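AUTOMATION

The long way to a hook

Teaching a two-armed machine to handle keys takes more human hours than the vendors suggest. A workshop in Grarnomcombe has been keeping the log sheets.

MOST INDUSTRIAL ROBOTS are still programmed by entering positions. An engineer moves the arm to a point, stores it, moves to the next, and the machine repeats the path until somebody changes it. The method works for welding car doors. It works badly for objects that swing, fold or hang, and it is these objects that fill houses, clinics and small shops.

The alternative is demonstration. A person carries out the task through the robot, and the joint angles and camera images are recorded together. Enough of these recordings are then used to train a control policy, a piece of software that takes in the camera images and puts out arm movements.

Demonstrations are collected in two main ways. In the first, known as kinesthetic teaching, the operator holds the arm and pushes it through the motion while the motors are slack. The operator feels the contact directly, but with two arms the job becomes awkward, and the operator's own hands and sleeves end up in the camera images. In the second, the operator works a pair of smaller leader arms, or handheld controllers, and the robot follows. The images are cleaner. The sense of touch is mostly lost.

The Quintero project, run from a converted shop unit in Grarnomcombe, began with the first method and moved to the second in August. Its task list is domestic and deliberately dull: cups, drawers, cloths, cables, keys. Each task is recorded in episodes capped at 60 seconds. Anything longer is discarded, on the grounds that a hesitant operator trains a hesitant robot.

Keys on a wall hook have taken up more of the schedule than any other item. A key ring is thin, reflects light unevenly and turns as soon as it is touched. To lift it off, the gripper has to close on the ring or the blades, raise the bunch far enough to clear the tip of the hook, and only then pull away from the wall. Pull too early and the load goes into the hook's mounting.

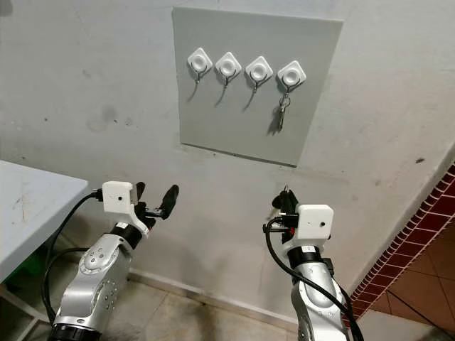
The key task at Grarnomcombe: four adhesive hooks on a wall panel, with the keys on the rightmost.

The project's target for the task was 180 accepted episodes. By the end of the first collection period it had 115. Rejected recordings fell mainly into two groups. In one, the ring slipped in the fingers and the operator made several small corrections, which the software tends to learn as part of the job. In the other, the idle arm drifted into the head camera's view of the hook.

The second problem was dealt with by a rule on parking the idle arm. The first has been harder. Operators judge depth from a video feed, and a hook seen from below gives them little to go on. The shadow on the panel helps: as the fingertips near the surface, their shadow closes on them. New operators are now told to watch it, and a fixed lamp position has been added to the setup sheet.

Scheduling and review are handled in Loltinico, a program written for the project, which replays each episode at half speed and asks a second person to accept or reject it. Reviewers do not see who made the recording. Agreement between reviewers was poor at first, and the written criteria now run to 7 pages.

Memivside, a contract firm that supplies operators to the project, trains its people on cups before letting them near anything that hangs. Its training notes advise against speed. They also limit continuous work at the leader arms, where fatigue shows up in the data as wrist tremor well before the operator reports it.

Whether a policy trained on one wall will work on another remains open. The Quintero team plans to vary the hook used, the height of the panel and the number of keys on the ring, and to record a separate set for the reverse task, putting the keys back. The reverse task is expected to need more episodes, as the ring must be held at an angle that leaves its opening clear of the fingers. Collection for that set has not begun.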